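April 3, 2020

Glue trials, day two. Carried on with the hide glue and the Reltero fish glue side by side, same offcuts of beech as before, planed this morning so the faces were fresh. Clamped in the old Scanlon cramps with greaseproof paper either side.

Hide glue soaked overnight in cold water, then warmed in the pot. Held it at 65 on the dial for most of the morning. It crept up to 70 while I was on the phone to Jokport about the late delivery and I turned it down again. No skin on top and the smell was normal. I thinned it once with a spoonful of hot water. Runs off the brush in a steady string now, where yesterday it was dropping in lumps.

Fish glue used straight from the bottle. Much easier to spread and there is plenty of time to fiddle with the joint. My worry is still the damp. Calum Urquhart had a drawer side let go in September after a wet fortnight in his shed at Listudau, and he thinks that was fish glue, though the label had gone and he can't be sure.
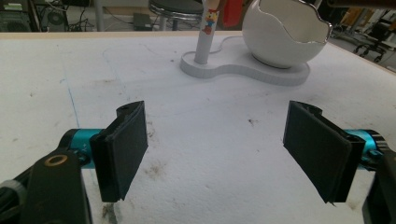

Made up 4 lap joints with each glue. Pencilled H or F on the end grain, plus the time the cramps went on. One of the F pieces slid when I tightened up, so it is out of square by the thickness of a card. Left it in the test anyway but marked it with a cross.

Cramps stay on until tomorrow. After that the joints want 3 full days on the shelf before anyone tries to break them. Please don't put them near the heater, whoever is in first.

Plan for breaking: one end in the vice, weights hung from the other, added slowly. Write down the weight and whether the wood tore or the glue line gave. Last time we only wrote down the weight and it told us very little.

To do: order more pearl glue, we have almost none. Clean the small brush, which I left standing in the pot. Ask Calum if he still has the broken drawer side, I would like to see the glue line. Find the lid for the water bath.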